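About Us | Who We Are

Catterall Workshop is a shared space for people who build robots at home and run out of room, tools or patience. We started with three benches and one decent soldering iron, and we still get giddy when a motor turns the right way on the first try!

Neville Holroyd opened the doors one August, mostly so he could stop cutting aluminum in his kitchen. Brigitta Kaufmann came by that first week to borrow a drill press and ended up rewriting our whole beginner course (it used to begin with two hours of math, which was a mistake). These days we have 70 members, a 3D printer named Roletti that jams whenever it rains, and a parts wall that Brigitta has labeled in her own handwriting, drawer by drawer.

Our longest-running build is Ander, a hand-held gripper. You hold it, you pick things up with it, and the idea is that an arm can learn the same moves later on. We love this project because so much of it fits in a spare room. The finger pads have been recast more times than we'd like to admit, and the linkage went through a terrible phase with printed pins. Soft things are the hard part. A block is easy, but gauzy cloth, a drawstring pouch or a crinkly plastic packet will fold, slide and bunch up on you, and we think that's where the fun is.

Grippers at the bedside, with cloth, packets and a drawing or cartoon piece in a shallow box:

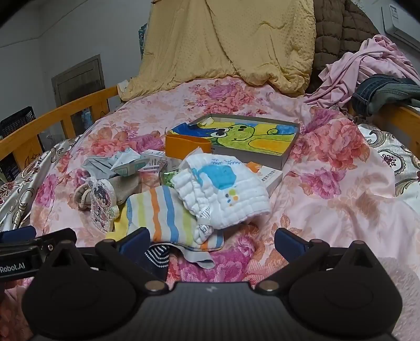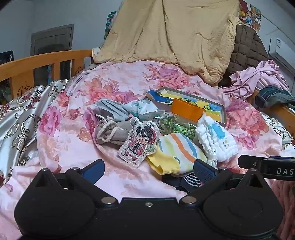 Membership is $70 a month and covers bench time, the printers and a shelf for your half-finished project. Beginner nights are capped at 10 people so everyone gets their hands on a machine. You don't need to know how to code. Bring a screwdriver you like, and bring the thing that isn't working, even if it's in a bag in pieces. We've had some of our best evenings that way.

We're at 120 Brender Street, up the back stairs. Ring twice, the compressor is loud.

Filed under: The Workshop / People & Projects

Recent from the bench
Casting your own finger pads
Why we gave up on printed pins
Roletti gets a new hot end
Beginner night: what to bring
Sorting 1463 screws in one evening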